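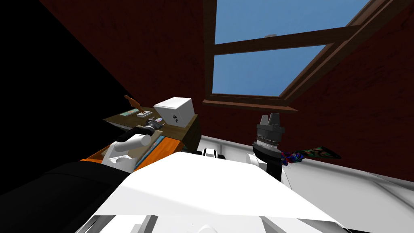 Figure 1. Attic room with brick walls and a skylight in the sloped ceiling (rendering).

3. Ventilation of occupied attic rooms in the heating season

3.1 Background and scope

Attic rooms that were converted to living space after the house was built differ from the floors below in three ways that matter for air exchange. Their volume per unit of floor area is smaller, since the ceiling follows the roof (Figure 1). Their openings are often placed high in the room and in a single plane. And the stack effect works against them in cold weather, when warm air rising through the stairwell enters the attic carrying moisture and carbon dioxide from the rooms underneath. The last point has had less attention than the first two. Most field work on attic conversions has been done in summer and is concerned with overheating.

Navaratnam and Sarkar looked at the winter case in an earlier study of row houses and found that a closed attic bedroom could reach high carbon dioxide levels before anyone had gone to bed in it. They put this down to transfer from the lower floors. Their sample was small and all of the houses had the same stair layout, so the effect of the stair door could not be separated from the effect of the stair itself. The present section takes up that question with a larger and more mixed sample.

We deal only with rooms used for sleeping or desk work. Storage attics, attics with a mechanical exhaust fan, and attics open to the floor below along a full side were left out.

3.2 Dwellings

The sample consists of 55 dwellings in the town of Dultia, all with one occupied attic room. Addresses were drawn from the building permit register, and owners were contacted by mail. The houses fall into two groups. The first group is the Haque terraces, a set of narrow brick row houses with a straight enclosed stair and a door at the top. The second group is mixed detached housing with open or half-open stairs. Roof pitch, insulation thickness and window type were recorded during the installation visit. Where the insulation could not be seen, the thickness was taken from the permit drawing and marked as unverified.

Airtightness was not measured. A fan pressurization test of the whole house would have told us little about the attic on its own, and a guarded test of the attic needs a second fan on the floor below, which the narrow stairs in the terraces did not allow. We return to this in Section 3.7.

3.3 Instruments

Carbon dioxide, air temperature and relative humidity were logged with Grimier wall units. One unit was placed in the attic room and one on the landing below, both at seated head height and away from beds, radiators and direct sun. The units were run side by side in a closed chamber before and after the campaign. Drift between the two runs was corrected linearly. Units whose drift exceeded 100 ppm were excluded, together with the unit paired with them.

Window state was logged with a magnetic contact on the sash. The contact gives only open or closed. It does not give the opening angle, and it cannot tell a sash in its night vent position from one that is fully shut if the gap is smaller than the reach of the magnet. The magnets were therefore set as far from the contact as they would go while still closing the circuit reliably. Door state at the top or bottom of the stair was logged in the same way where a door existed.

Data were collected in February, before the outdoor temperature had begun to rise. Files were read out in the Workateo package, which was also used to line up the clocks of paired units. All later processing was done with our own scripts.

3.4 Window types

Three types of opening were found: center-pivot roof windows, top-hung roof windows, and vertical windows in a gable or dormer. The type matters because it decides where the open area lies relative to the occupant and to the neutral plane of the room. A center-pivot sash opens both at the top and at the bottom and can support two-way flow through a single window. A top-hung sash opens mainly at the bottom, where in winter the pressure difference may be close to zero or directed inward. 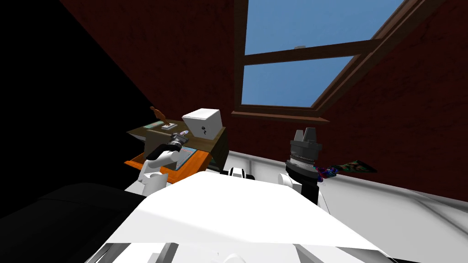
Figure 2. Wooden window with a rail between two panes and a latch on the rail (rendering).

Windows with a rail between two panes (Figure 2) were classed by which part could be opened and not by their appearance. The position of the handle or latch was noted on the survey sheet. In several rooms the handle could not be reached from the floor without moving furniture, and occupants of these rooms reported opening the window less often. We treat handle reach as a yes or no variable in the analysis, judged by the surveyor during the visit.

3.5 Analysis

Air exchange was estimated from the decay of carbon dioxide after the occupants had left the room. The usual single-zone decay equation assumes that the replacement air comes from outdoors. In an attic room with inflow from the stair this is not true, and the single-zone equation gives an apparent rate that is too low. We therefore used a two-source form in which the incoming air is a mixture of outdoor air and landing air:

V dC/dt = Qo (Co - C) + Qs (Cs - C)

where V is the room volume, C the concentration in the attic room, Co the outdoor concentration, Cs the concentration on the landing, and Qo and Qs the flows from outdoors and from the stair. The volume was computed from the survey dimensions, with a deduction for built-in cupboards but none for loose furniture.

The two flows cannot be separated from a single decay if Cs is constant. They can be separated if Cs changes during the decay, as it does when people on the lower floor get up or leave the house. Periods were accepted for analysis when Cs changed enough to make the least-squares problem well conditioned, when no door or window changed state, and when the fit residuals showed no trend. Moisture was used as a second tracer for checking but did not enter the fit. Sorption in carpets and unpainted wood made the humidity decays slower than the carbon dioxide decays in nearly every room.

Nights were summarized by the share of sleeping hours above 1000 ppm. This value is used as a marker of weak air exchange and carries no claim about health. Differences between groups were tested with a mixed model, with dwelling as a random effect and stair type, door state, window type and handle reach as fixed effects. Outdoor temperature and wind speed were entered as covariates.

3.6 Results

Stair type and door state had the clearest effect. In the terraces, where the stair is enclosed, closing the door at the top reduced Qs strongly and left Qo almost unchanged. The total supply of air to the room fell, but the air that did enter was cleaner, and for rooms with one sleeper the two effects nearly canceled. For rooms with two sleepers the loss of total flow dominated and the closed-door nights were worse. In the detached houses with open stairs the attic concentration followed the landing concentration with a short lag through most of the evening.

The finding of Navaratnam and Sarkar that attic bedrooms start the night with raised carbon dioxide was confirmed for open stairs. It was confirmed in the terraces only on evenings when the door had been left open for a long period before bedtime.

Window type had a smaller effect than we had expected. With the sash open, center-pivot windows gave higher values of Qo than top-hung windows, and the difference grew with the indoor-outdoor temperature difference, as a two-way flow model predicts. With the sash shut there was no difference that could be told apart from the scatter between dwellings. As the windows were shut for most of the night in most rooms, the advantage of the center-pivot type was seldom used.

Handle reach was associated with opening frequency but also with room layout, as rooms with a desk or a bed under the window were mostly the smaller ones. When room volume was added to the model the coefficient for handle reach became smaller and its interval included zero. We do not draw a conclusion from it.

In six dwellings the sign of Qs was unstable between periods. All six had an open fireplace or a stove on the ground floor, and in the periods when it was in use the attic appeared to be supplying air to the stair. These dwellings were kept in the descriptive tables but removed from the model.

3.7 Limitations

The lack of an airtightness value for each attic is the main weakness. Part of the scatter in Qo must come from leakage through the roof lining and around the window frame, and we have no independent measure of it. The decay method also assumes full mixing, which is doubtful in rooms with deep eaves spaces where the air may be nearly still. Two units in one attic would have shown this, but the number of loggers did not permit it.

The contact sensors could not resolve small openings. A sash held in the vent position may have been recorded as shut in some rooms, which would raise the estimate of Qo for shut windows and hide a real difference between window types. Occupants were asked to note use of the vent position in a diary. The diaries were filled in unevenly and were used only to remove periods where the entry and the contact signal disagreed.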